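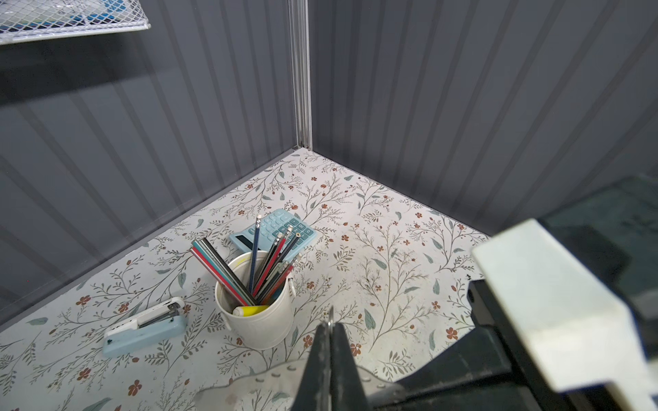 阅读时间:30 分钟

# 年终汇演不宜继续作为舞蹈教学的终点

每年五月,各舞蹈学校的日程大体相同。常规课堂逐渐缩短,把杆练习压缩到十几分钟,其余时间用于排队形、记出场次序、试走位。家长群里讨论的是接送时间、票务和化妆要求,教师之间讨论的是音乐剪辑和候场安排。待到六月汇演结束,学员放假,一学年的教学即告完成。

Seppälä 舞蹈学校开办以来一直沿用这一做法,笔者在本校负责教务工作期间,也参与过历届汇演的统筹。本文所述意见,是在与任课教师、部分家长及合作剧场多次沟通之后形成的,已提交校务会议讨论,现经整理公开发表。文中观点由笔者个人负责,校方尚未就此作出最终决定。

笔者的基本主张是:全校性的年终汇演应当改为每两年举行一次,不设汇演的学年以分级课堂展示代替;五至七岁的学员原则上不参加剧场演出;汇演排练不得占用常规技术课的课时。以下分别说明理由,并对已经收到的主要反对意见作出回应。

## 一、课时去了哪里

讨论汇演问题,首先应当讨论课时。

本校儿童芭蕾课程每学年安排 30 个教学周。按照教学大纲,前几周用于恢复体能和巩固上一级别的内容,中间部分是新动作的集中学习,最后一段应当用于组合练习、音乐处理和级别评估。大纲的这一设计有其道理。儿童学习一个新动作,通常要经历模仿、分解、纠正、连贯几个阶段,其中纠正所需的时间最长,也最容易被挤占。一个学员在冬季学会了擦地和蹲的正确用力方式,并不意味着到了春季仍能在较快的音乐中保持。没有后一阶段的反复,前一阶段的成果很难留下来。

实际执行的情况与大纲有相当距离。二级至四级各班通常在春季学期开始后不久即确定汇演曲目,此后每次课都要拿出一部分时间排练。起初只是课末的十分钟,到四月已占去半节课,进入五月以后,多数班级的中间练习和跳跃练习基本停止。任课教师并非不了解其中的得失,但演出日期已经确定,剧场已经预订,服装已经下单,在这种情况下要求教师坚持大纲,等于把一个制度问题推给个人去承担。

五级以上的学员受到的影响有所不同。这一阶段每周课次较多,排练可以安排在课外,技术课得以保留。然而课外排练又带来负荷问题。部分学员在演出前的几周里几乎每天到校,其中既有尚在准备学校考试的,也有正处于快速生长期的。后者的关节与肌腱本就需要更审慎的训练安排。高年级组教师 Ulla Karppinen 曾在教研会上指出,她每年夏季之后见到的学员,动作质量往往不如前一年的冬季,新学年的最初几周要用来重新建立基本站姿。她的这一判断,与其他几位教师的观察一致。

教务部门过去对此采取的办法是发文提醒,要求各班控制排练时间。从结果看,这类提醒收效有限。只要全年工作的重心落在一个晚上,课时就会向那个晚上集中。

## 二、编排对教学内容的反向影响

课时之外,还有一个较少被讨论的问题,即汇演曲目如何反过来决定课堂教什么。

儿童班的舞台作品一般由任课教师自行编排。教师需要在有限的排练时间内,让水平不一的学员整齐地完成一支三到四分钟的舞蹈。出于稳妥考虑,编排时自然会选用全班都能做到的动作,能力较强的学员安排在前排,动作尚不稳定的学员安排在后排或两侧,并减少独立完成的段落。从演出效果看,这样做无可非议。但是,一支舞蹈在课堂上重复数月之后,学员所熟悉的便只是其中有限的几个动作和固定的一侧。右侧的动作做得多,左侧做得少;正面的方位记得牢,其他方位较为模糊;离开这段音乐,同样的动作便难以放进另一个节奏里。

笔者曾在春季末旁听几个班级的课。教师请学员把作品中的一个八拍换到另一侧重做,多数学员停下来等待示范。这些学员在作品中的表现是合格的,家长在观众席上看到的也会是一支完整的舞蹈。两种情况同时存在,说明舞台上的完整与学员实际掌握的程度之间有相当的差距,而现行安排恰恰以前者作为全年成果的证明。

前排与后排的问题,也应当正视。成年人容易认为儿童不会在意站位,任课教师的经验则正好相反。学员通常在第一次定位之后就清楚自己被放在哪里,也清楚原因。教师可以在编排中安排轮换,本校亦有此项建议,但轮换会增加排练时间,于是又回到前述课时的矛盾之中。

还有服装。汇演服装以舞台效果为准,往往带有头饰、罩裙或宽袖,学员在正式合成之前很少有机会穿着练习。演出时因头饰松动而分心、因裙长而改变步幅的情形每年都有。教师为避免此类情况,又会进一步简化动作。层层简化之后,作品与学员本级别应有的技术要求已经相去较远。

## 三、低龄学员与剧场

五至七岁的学员是否应当登上剧场舞台,是校内意见分歧最大的一项。

支持者认为,早期的舞台经历有助于培养自信,也使儿童体会到学习的成果。这一看法有其依据,部分学员确实在演出中表现得十分愉快,回到课堂后也更为主动。笔者不否认这些例子,但认为在制定面向全体学员的规定时,应当以多数学员在整个演出日的处境为依据,不能只看台上的几分钟。

演出日的实际流程是这样的。低龄学员午后到达剧场,完成签到、更衣和梳头,随后在候场室等待合成。合成结束后继续等待,中间用一次简餐,演出开始后再从候场室分批带至侧幕。节目本身不足四分钟。谢幕如要求全体参加,学员须等到演出结束,离开剧场时已超过多数家庭规定的就寝时间。在这一过程中,真正与舞蹈有关的部分极少,其余时间考验的是儿童在陌生环境中等待的能力。等待时的饮水、如厕、保暖、安抚,都需要成年人照看,而最熟悉这些儿童的任课教师此时多半在后台协调其他班级。

侧幕的环境对低龄儿童也不友好。灯光转换时通道很暗,音响距离近,地面有线缆和标记胶带,换景时有人员和布景通过。剧场方面对此一向谨慎。本校合作的 Plirkix 剧场设有 600 个座位,其后台按专业演出团体的规模设计,通道宽度和候场室面积均不适合同时容纳大批儿童。剧场技术负责人 Sohail Tanoli 曾多次向本校提出,希望减少同一时段内的未成年人数量,或者将演出分为两场。分为两场意味着费用增加,此项建议因而始终未能落实。

也有家长提出,孩子盼望上台,取消会使其失望。对此应当区分两件事:儿童盼望的究竟是剧场,还是让家人看见自己跳舞。就五至七岁的年龄而言,后者更为常见,而要满足这一愿望,教室已经足够。在熟悉的地板上,由熟悉的教师带领,家人坐在近处,孩子能看到家人,家人也能看清孩子。剧场观众席中后部的家长,恐怕很难说自己看清了什么。

## 四、费用与公平

汇演的费用由三部分构成:场地及技术费用由学校垫付,从票款中收回;服装费用由家庭承担;妆发、交通以及额外票款亦由家庭承担。三部分之中,学校账目上能够看到的只有第一部分。

长期以来,本校对外公布的学费不含服装费。学员如参加两个以上的班级,每个班级各需一套服装。有两名子女同时在读的家庭,支出又须加倍。服装在演出之后基本不再使用,儿童次年身高已有变化,转让的机会有限。每年春季,教务办公室都会收到询问,内容大同小异,即是否可以不购买服装、是否可以只参加一个节目、不参加演出是否影响升级。按照规定,不参加演出不影响升级。但当全班的课堂都在排练同一支舞蹈时,不参加的学员只能坐在一旁,或者被安排代替缺席者走位。这种自愿,在实质上是不完整的。

本校设有服装补助,由家长申请,教务办公室审核。申请者一直很少。笔者认为不能由此得出需求很少的结论。申请补助需要向学校说明家庭的经济状况,对许多家庭来说,这比支付费用更为困难。有的家庭选择在春季停课,秋季再回来,理由写的是日程冲突。究竟有多少属于真正的日程冲突,学校并不掌握,也不宜追问。

票务方面,本校近年改用 Fevow 系统售票,秩序较以往有所改善,但每户可购票数仍受座位总数限制。祖父母与父母不能同时到场的情况时有发生。参与人数越多,每户能分到的票越少,这是全员参加必然带来的结果。家庭支付了服装费用,却不能保证全家观看,相关投诉在每年的意见中占有不小的比重。

如果把汇演改为两年一次,并减少低龄班级的参加,上述费用将随之下降,票务压力亦可缓解。节省下来的场地垫付款,可以用于增加课堂钢琴伴奏的课次。伴奏的好处体现在每一节课,受益的是全部学员,这样的支出更符合一所教学机构的性质。

## 五、对主要反对意见的回应

校务会议征求意见期间,共有五个方面的反对意见较为集中。笔者认为其中每一项都应当得到认真对待。

**其一,汇演是学校的传统。** 这一意见主要来自毕业学员及其家长。Seppälä 舞蹈学校的早期汇演在体育馆举行,学员总数少,节目由高年级学员担纲,低年级学员只在最后出场行礼。今天这种全员参加、连续数小时的形式,是学校规模扩大之后逐步形成的。若以传统为依据,恢复以高年级为主的演出,反而更接近学校最初的做法。传统中值得保存的部分,例如毕业班学员的独舞、由年长学员为年幼学员佩戴花结的仪式,在新的安排中均可保留。

**其二,没有演出,学员会失去学习动力。** 对于十岁以上的学员,这一担忧有一定道理。明确的公开目标能够促使学员集中精力,也能使其学会为他人负责。因此笔者并不主张取消汇演,两年一次的频率仍可使每名学员在校期间多次登台。至于不设汇演的学年,级别评估、课堂展示、校际交流都可以成为目标。还应当看到,如果一名学员仅因为有演出才愿意上课,教学本身就需要检讨。课堂应当有足够的内容使学员愿意前来,这是教师和教务部门的责任,不能由剧场代为承担。

**其三,汇演是重要的招生渠道。** 此项意见由分管招生的 Tài Quách 提出,并附有详细说明。他指出,观众中有相当一部分是学员的亲友,秋季报名的新生中常有人提到看过演出。笔者承认这一联系存在,但不同意以此决定教学安排。学员及其家庭支付学费,所购买的是教学,不应以课时为代价承担学校的宣传职能。此外,课堂展示同样可以向有意报名的家庭开放,而且更能反映他们的子女入学之后将要经历的日常。以演出吸引来的家庭,入学后发现第一年主要是练习站立、行走和听音乐,往往会感到意外,其中一部分很快退出。以课堂吸引来的家庭,预期较为准确。

**其四,教师需要创作的机会。** 这是教师内部较为普遍的意见,也是笔者最为重视的一项。编排作品是舞蹈教师专业生活的组成部分,长期只教技术课而没有创作,对教师是一种损失。对此可以有两方面的安排。一方面,在不设汇演的学年举办小型创作晚会,参加者为自愿报名的高年级学员和教师本人,地点设在校内大教室,不收取服装费用。另一方面,课堂展示中允许每班设一个短小的组合,由教师编排,长度不超过两分钟,动作取自本级别大纲。这样的限制对编排者未必是坏事。舞蹈史上有许多优秀的练习性作品,正是在严格的材料限制之下完成的。

**其五,其他学校都在办。** 这一意见反映的是竞争上的顾虑。家长会作比较,这是事实。邻近的 Pusow 舞蹈中心每年举办两场演出,规模均在本校之上。但一所学校的教学安排应当以自身的教学目标为依据。倘若家长在了解理由之后仍然认为每年一次的剧场演出不可缺少,他们有权选择更适合的学校,本校也应当尊重这种选择。学校能够做的,是把理由讲清楚,并使课堂质量的变化能够为家长所见。

## 六、课堂展示应当如何进行

以课堂展示代替汇演,如果执行不当,很可能成为一次在教室里举行的汇演,前文所述的问题将原样重现。因此有必要对其形式作出明确规定。

第一,展示的内容应当是一节课。学员按平日的次序完成把杆、中间和跳跃练习,教师在过程中照常纠正。纠正不应当因为家长在场而省略。家长看到教师如何指出问题、学员如何再试一次,所得到的信息远多于一支排好的舞蹈。年级较低的班级,教师可以在练习之间用简短的语言向家长说明这一练习的目的,但说明应当面向全体,不对个别学员作出评价。

第二,展示前不得进行专门排练。教师可以提前一周选定练习组合,使学员有基本的熟悉,除此之外按大纲正常授课。教务部门将通过听课了解执行情况,听课安排不预先通知。

第三,着装按平日课堂要求执行,不另行购置,不化妆。头发按常规盘起。低龄学员如愿意,可以由学校统一提供一条纱巾用于最后的即兴段落,用后收回。

第四,每次展示只限一个班级,时间为该班的正常上课时间。教室能够容纳的家长人数有限,每户以两人为限,如祖父母等其他家人希望观看,可以安排在另一周。全校各班的展示分散在数周内完成,避免在同一天集中。

第五,关于拍摄。笔者建议展示的前半段不允许拍摄,后半段的组合部分可以拍摄本人子女,不得拍摄他人子女,亦不得将包含其他学员的影像公开发布。这一规定可能引起部分家长不满。但从以往开放日的情况看,当多数家长举起手机时,儿童会不自觉地转向镜头,教师的指令便难以传达。前半段不拍摄,也有助于家长安静地看完一节课。

第六,展示之后应当有书面反馈。每名学员得到一份简短的评语,由任课教师手写,内容包括本学年取得的进展和下一阶段的一至两项重点。评语不设等级,不作横向比较。此项工作量不小,学校应当为教师安排专门时间并支付报酬,不得要求教师利用个人时间完成。

关于手写的要求,曾有教师建议改用电子模板。笔者倾向于保留手写。模板中的语句由于便于复制,容易趋于雷同,家长对此十分敏感。当然,对于确有困难的教师,可以允许使用打印稿,但每份评语仍须单独撰写。

## 七、已有的尝试

上述设想中的一部分,已在低龄班级进行过试行。试行由 Pirjo Kallio 负责,她长期教授学前及一级课程,对这一年龄段学员的特点最为熟悉。参加试行的班级在当年没有参加剧场演出,改为在教室内举行课堂展示,形式与前节所述基本相同,只是尚未限制拍摄。

试行之初,家长的反应较为冷淡。有家长认为孩子受到了不公平的对待,也有家长误以为这些班级因水平不足而被排除在演出之外。应当承认,学校当时的通知写得过于简略,只说明了安排,没有说明理由,引起误解的责任在校方。此后 Kallio 老师在每个班级分别召开了说明会,情况有所缓和。

展示本身进行得较为平稳。个别学员在看到家人后不愿离开,教师允许其坐在家人身边观看,过后再自行加入。在剧场里,这样的处理是不可能的。展示之后,家长提出的问题与以往有明显不同。以往在汇演之后,教务办公室收到的问题多与录像、站位和票务有关;这一次,家长问的是孩子为什么总是先看脚再听音乐,在家中是否应当练习,以及下一级别会学什么。这些问题与教学直接相关,教师也乐于回答。

试行的不足同样应当记录。教室的通风在人数较多时不够理想,部分家长反映座位过低,年长者起坐不便。有两个班级的展示时间与兄姐所在班级的汇演彩排相冲突,家长需要往返奔波。此外,试行规模有限,且由经验丰富的教师主持,其结果不能简单推及全校。笔者引用这次试行,用意在于说明此种形式可以实行,并不以此证明其必然优于汇演。

试行班级的学员升入高一级之后,接班教师认为其站姿和对音乐的反应较为稳定。这一评价出自教师的主观印象,缺乏对照,本文不作进一步引申。如校务会议批准扩大试行,教务部门将制定统一的观察记录办法。

## 八、过渡安排与尚待解决的问题

任何改变都需要过渡。笔者建议自下一学年起,五至七岁各班全部改为课堂展示;二级至四级各班在下一学年仍按原计划参加汇演,但排练须安排在常规课以外的时段,总时数设定上限,并提前向家庭公布;自再下一学年起,全校进入两年一次的周期。已经预付的服装款项,凡因安排变动而不再需要的,学校应当全额退还。

与剧场的关系也需要妥善处理。Plirkix 剧场多年来为本校保留六月的档期,并给予较为优惠的条件。改为两年一次之后,能否继续享受同等条件,有待协商。笔者认为,演出规模缩小、未成年人数量减少,对剧场而言亦属有利,协商应有基础。

尚有几个问题没有得到解决。

首先是处于年级交界处的学员。一名学员如在不设汇演的学年升入毕业班,则其毕业当年可能没有剧场演出。一种办法是为毕业班每年单独举办小型专场,另一种办法是允许前一年提前参加。两种办法各有不便,前者增加费用,后者会使前一年的高年级节目人数过多。笔者目前倾向于前者,可以在校内举行,座位以 100 个为限,但毕业班家长对校内场地能否接受,还需要听取意见。

其次是男生班。男生人数较少,分布于不同年龄,平日合班上课,级别评估的进度也不一致。对他们而言,汇演是少数能够与其他班级同台的机会。若简单套用按班展示的办法,可能使其更加孤立。Karppinen 老师建议男生班在展示时与同龄的女生班合上一节课,笔者认为可行,但需要预先协调课表和教学内容。

再次是代课与兼职教师的报酬。部分兼职教师的年收入中,排练津贴占有一定比例。减少汇演意味着减少这部分收入。学校不应以改善教学为名,使收入最不稳定的教师承受损失。书面评语的专门报酬可以弥补一部分,其余应当在修订课时费标准时一并考虑。此项在校务会议上尚未形成一致意见,在其解决之前,笔者不赞成仓促推行全校方案。

最后是家长的知情与参与。以往有关汇演的决定,多由校方在春季确定后通知家庭,家长能够表达意见的余地很小。此次改变涉及每一个家庭的时间与支出,理应在秋季报名之前完成说明,使家庭能够在充分了解的基础上决定是否续报。教务办公室将于五月起接受书面意见,各班家长代表亦可要求安排面谈。意见无论赞成与否,都将汇总后提交校务会议,并附教务部门的逐项答复。

Vimala Menon
Seppälä 舞蹈学校教务负责人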